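Amaral automates table clearing at Padstead staff restaurant

PADSTEAD, 31/12/2025 – Amaral, the contract catering firm, has completed the first stage of a programme to automate table clearing and sorting at the staff restaurant it runs for Pindport. The system, named Veveo, consists of 2 fixed arms with two-finger grippers, installed along the return counter between the dining room and the wash-up area. It has been in daily service since September.

Veveo takes items from the return counter one at a time and places them in one of four streams: crockery, cutlery and utensils, food waste, and items to be returned to the dining room. The last of these covers table flowers, serving bowls and anything else that does not belong in the dishwasher. Items the system cannot classify are left where they are and a lamp is lit above the counter so that a member of staff can deal with them.

Before the change, sorting was done by hand by a team of 9, working in rotation. The work involved standing at the counter for the whole of the lunch period, with repeated reaching and twisting. The team remains at 9. Under the revised rota, one person supervises the counter and the others are assigned to food preparation, service and the dining room. Supervision turns last no longer than 20 minutes before the next person takes over.

"The counter was the job people asked to be moved off," said Dirceu Pimentel, operations manager at Amaral. "We agreed at the start that no post would be removed as a result of the installation, and that is written into the site agreement. What has changed is where people spend the middle of the day. Some of them prefer it. Two have told us they miss the counter, as it was the one place they could work without being spoken to, and we have kept more supervision turns for them."

All members of the team have been trained to stop the arms, clear a dropped item and restart the system. Training was given on site during paid hours. Four have also completed a longer course covering gripper inspection, replacement of finger pads and review of the daily fault log. These duties carry a higher hourly rate, which took effect when the course was completed.

The gripping routines were developed in simulation before any equipment was fitted. Amaral's engineers built a model of the return counter and populated it with objects of different shape, weight and finish. Rounded and narrow objects received the most attention, these being the types most often dropped in early runs. The colour and veining of the work surface were also varied between runs, so that object detection would not depend on a plain background. A total of 665 object models were used. The same library is now used to prepare each software update, which is run in simulation before it is released to the site.

Some limits remain. Stacked glasses are still separated by hand, and the arms do not handle knives with a blade longer than that of a table knife. Throughput at the busiest part of lunch is lower than that of two experienced people, so the counter has been lengthened to hold items waiting to be sorted. Noise at the counter has been measured and is within the limit agreed for the room – the wash-up machine is still the louder source.

Staff were consulted on the layout before installation. Three of their requests were adopted: a second stop button at the dining room end, a lower guard rail to keep the line of sight to the kitchen, and a screen showing the view from the gripper camera, so that the supervisor can see what the arm is reaching for without leaning over the rail. A fourth, for the arms to be switched off during the afternoon clean, was already part of the operating procedure and has now been added to the printed instructions.

The second stage will extend the system to the sorting of clean utensils into drawers and racks. Simulation work for this stage is under way and a date for installation will be set once the team has reviewed the proposed rota.

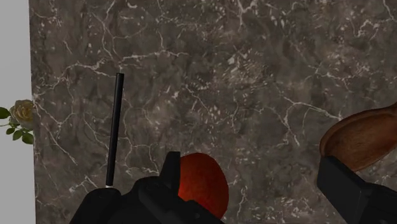 Enquiries about the programme, including requests to visit the Padstead site, should be addressed to Dirceu Pimentel at Amaral. Visits take place outside lunch service and are limited to small groups.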